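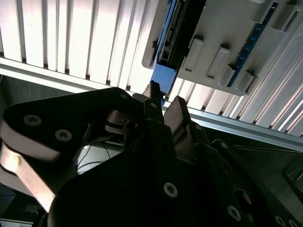 Blue part in the white holder, slatted panel behind.

Vinilholm Computer Reuse
Minutes of the workshop meeting held on 13/03/2019, back office, Costesside

Present: Yuzuki Shimada (chair), bench staff, stores, front desk, deliveries
Apologies: van driver (on the Flovosham run)

1. Minutes of the last meeting

Agreed as correct, with one change. Under item 4, "all towers" should read "all towers with blue caddies". The older beige ones were never part of that job.

2. Matters arising

The second label printer has come back from repair and is on the stores desk. It prints slightly to the left. Stores will live with it for now.

The question of who orders compressed air was left open last time. Front desk will order it with the stationery, and bench staff will write it on the stationery list when they open the last box.

Key to the side gate: still missing. Deliveries to ask at Chraibi whether it was handed in with the paperwork.

3. Towers from Chraibi

Chraibi have confirmed they will send us 80 desktop towers in two lots. The first lot came in during February. The second is promised once their new machines are in, and they would not give a day for it.

They are asking for every hard drive to come out of its tower before anything else is done, and for the drives to be kept apart from the cases until wiping is finished. Yuzuki Shimada has signed for this, so it applies from today to anything with a Chraibi sticker on the job sheet.

There was a discussion about where the opened towers should go. At present they are opened on the slatted table and then stacked on the floor by the radiator, where they get kicked. Stores offered the bottom two racks along the corridor wall. Bench staff said the corridor racks are too shallow for a tower on its side, and that a tower with the panel off should stay on its side. Deliveries measured one during the meeting and it does fit, with a bit of overhang. Agreed to try the racks with the overhang facing the wall.

Action: stores to clear the bottom two racks. Bench to move the stack.

4. Opening and stripping on the bench

Bench staff asked for the order of work to be written down, as the two people doing it have been doing it differently and the parts trays end up mixed. After some talk the following was agreed.

Tower goes down on its side on the slatted table, side panel off, panel placed under the table with its screws taped to it. Drives come out next, in their blue caddies. The caddy stays on the drive until wiping is done.
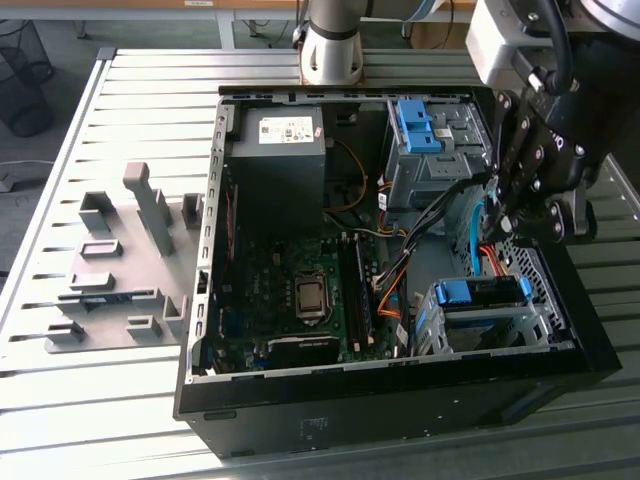
Cables are left in the case unless they are damaged. Several people felt we have been pulling out perfectly good data cables and then hunting for them at the rebuild stage. Anything left in should be tucked towards the drive cages so the side panel goes back on without pinching. The power supply stays where it is and is tested in the case.

Coolers were discussed at some length. Bench would like to take the cooler off every processor and renew the paste. Stores pointed out that we ran out of paste twice last year and each time the towers sat open for days. Agreed: no cooler to be taken off unless there is paste in the drawer to put it back with. Coolers that are off go in the shallow grey tray with the job number on a slip, and a strip of yellow tape goes on the case.

Action: bench to type up the order of work and pin it above the table.

5. Drives and caddies

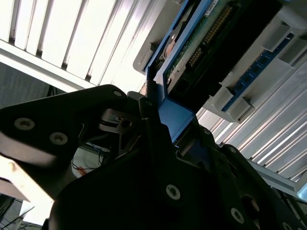

Caddy bracket round the edge of the circuit board, with the row of gold pins showing.

Stores reported that loose drives have been turning up in the caddy box and empty caddies in the drive box. There are now two lidded crates with different coloured labels. Drives with caddies on go in the green-labelled crate, pins facing up, with a sheet of foam between layers. Empty caddies go in the red one.

Handling: hold the drive by the blue plastic. Fingers have been going on the boards and the pins, mostly when people are in a hurry to empty a cage before the end of the day. A box of antistatic bags was bought and has hardly been touched. Front desk asked if the bags could be put somewhere people can see them, and they are to be hung on the hook by the lamp.

Some of the caddies are stiff. It was suggested that we ease them with silicone spray. Bench were against putting spray anywhere near a drive. Not agreed.
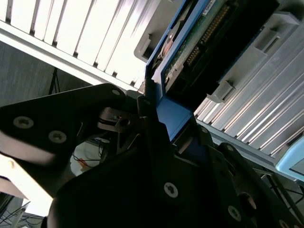

Blue caddy at the slot, label end uppermost.

Small white labels on the drives are to be left on. They were peeled off part of the last batch and the serial numbers had to be looked up one at a time on a test machine. Job numbers should be written on masking tape on the plastic, well clear of the label.

Action: stores to hang up the bags and put a notice in the lid of each crate.

6. Wiping records

The wipe log has reached entry 1629 and the ring binder is full. Yuzuki Shimada proposed starting a new binder for the Chraibi job alone, as they want a copy at the end. Agreed. The old binder stays in the locked cupboard.

The wiping station takes a long time to start in the mornings. Front desk will switch it on when they unlock.

7. Money

The grant for benches and storage is confirmed at £3000, to be spent by the summer. Suggestions so far: a second slatted table, deeper racks for the corridor, a decent lamp. Bench want the table. Stores want the racks. Deliveries said the trolley wheel has been going for a year and should come before either. Prices to be brought to the next meeting.

8. Any other business

The Flovosham school has asked for 15 rebuilt towers with screens and keyboards. We have the towers but are short of matching keyboards. Front desk to ask the school if mixed keyboards will do.

Mugs are not to be left on the slatted table.

Next meeting: same place, once the second lot has arrived.

Vinilholm Computer Reuse, Costesside | Contact the workshop | © Vinilholm Computer Reuse | Back to top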